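Plarnance Open Day: Frequently Asked Questions

When is the open day?

It takes place in August. Doors open at 10am and the last demonstration starts at 3.30pm. You can arrive at any point in between, and most visitors stay for an hour or two.

Do I need to book?

Entry to the building is free and needs no ticket. The bench demonstrations do need a booking because the rooms are small. There are 268 places across the day, and 217 of them had gone when this page was last updated. If you can't come, please cancel so the place can go to someone else.

Where do I go when I arrive?

Come to the Whiteley entrance at the rear of the site, not the main gate. Sign in at the desk and you will be given a badge and a floor plan. The Grolex hall is straight ahead and the demonstration rooms are up one flight of stairs. There is a lift.

Is there parking?

Yes, but it fills up by late morning. The bus stop on the main road is a five-minute walk away.

What will I see?

There are 3 demonstrations, each repeated through the day:

Loso arm - a robot arm picks mixed parts from a bin and places them on a conveyor.

Mobile carts - two carts find their way round the Grolex hall. Please keep behind the barrier while they are moving.

Hand-held grippers - a member of staff works at a table with a gripper in each hand. The movements are recorded and used later to teach a robot the same job. This one is slower than the others, and there is plenty of time to ask questions.

Can I have a go myself?

Yes, with the hand-held grippers. Each turn lasts a few minutes and staff will show you how to hold them. The Loso arm and the carts are run by staff only.

What is the table set-up like for the grippers?

It is a plain white work surface with dark curtains at the sides. You hold one gripper in each hand and open and close the jaws yourself. The cables come off the grippers, so keep your sleeves pushed up and try not to twist round.
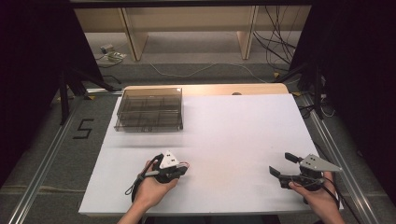 Can I bring children?

Yes. Under-16s must stay with an adult, and children need to be at least 8 to try the grippers. Pushchairs can be left at the sign-in desk.

May I take photographs?

In the demonstration rooms, yes, but without flash. Please don't photograph the offices or the screens in them.

Is there food?

The canteen is open until 2pm for hot meals and until 4pm for drinks and sandwiches. It takes cards only.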